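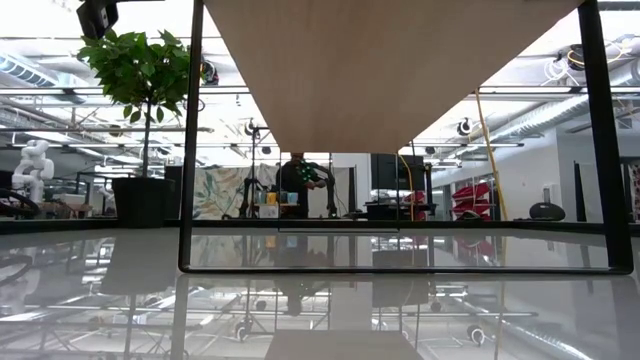
Living With a Glossy White Table

I held out against glossy white for years. My first proper desk, a Busbridge in oiled oak, forgave me every coffee ring and crumb, and I assumed I would grow old beside it. Then in March we moved into a big, open workspace in Putthorpe, all ducts and long fluorescent lights, and the oak suddenly looked rather gloomy, poor thing.

So now there is a white top, shiny as a dinner plate, and I find I'm terribly fond of it. It picks up the ceiling lights and the legs of whatever stands nearby, and on a gray morning it makes the whole corner feel brighter. A leafy plant helps too – something tall, in a plain black planter, so all that white has a bit of green to lean on.

It does want looking after, mind you. Dust shows by lunchtime, and fingerprints sooner. I use a soft cloth, barely damp, and then a dry one, and I've given up paper towels altogether. The Plaltden top I chose is 180 centimeters long, and wiping it takes me 4 minutes if I don't stop to chat, though of course I usually do.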